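**May 17, 2025** – Anyone who has tried to teach a machine to handle laundry will want to hear about Kukari, the hand-held gripper kit from Trirus. It goes on general sale this week, and after a few days with an early set I'm a fan.

Kukari comes as a pair, one gripper for each hand. You pick up a shirt, pinch it, spread it and fold it, and the kit logs every squeeze and turn so a robot arm can learn from it later. Setup took me 14 minutes, most of it spent hunting for a free outlet. The grip feels natural right away, and soft cotton (the stuff that usually makes these projects miserable!) is where it shines.

"We wanted people to fold the way they fold at home," says Gonzalo Carretero, product lead at Trirus. His team recorded 2,451 folds at its Urquijo site before settling on the final jaw shape.

A few gripes. The straps run large for small hands, and my wrists were tired by the end of a long afternoon. A lighter version is planned for November, and I hope it keeps the same trigger.

The pair costs $65 a week to rent through Inonmont, charger and software included – a very friendly price for a school lab or a small shop. Buyers can order directly from Trirus, with delivery in 19 days. 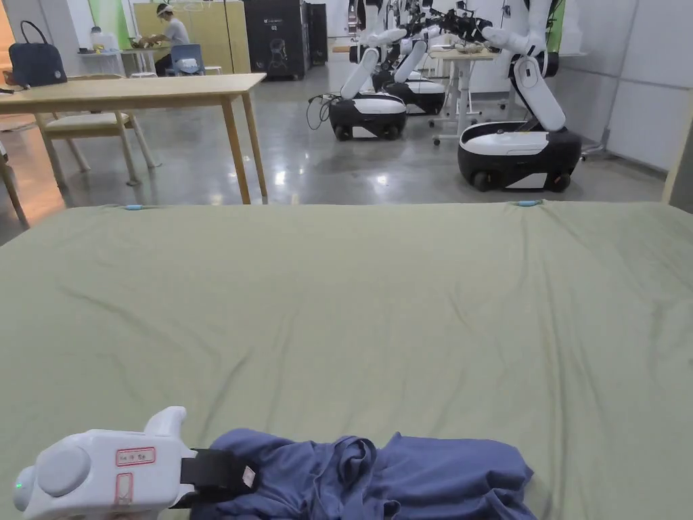
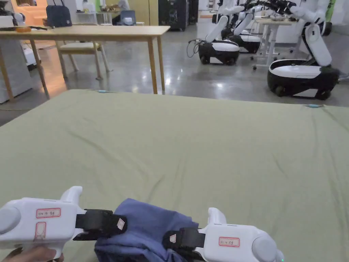
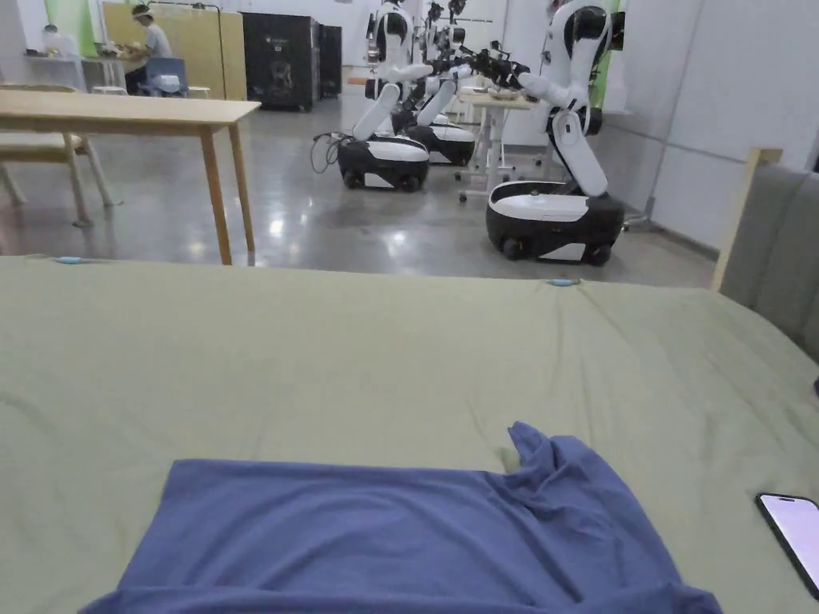

*Blue laundry on the green sheet, with the mobile robots across the room.*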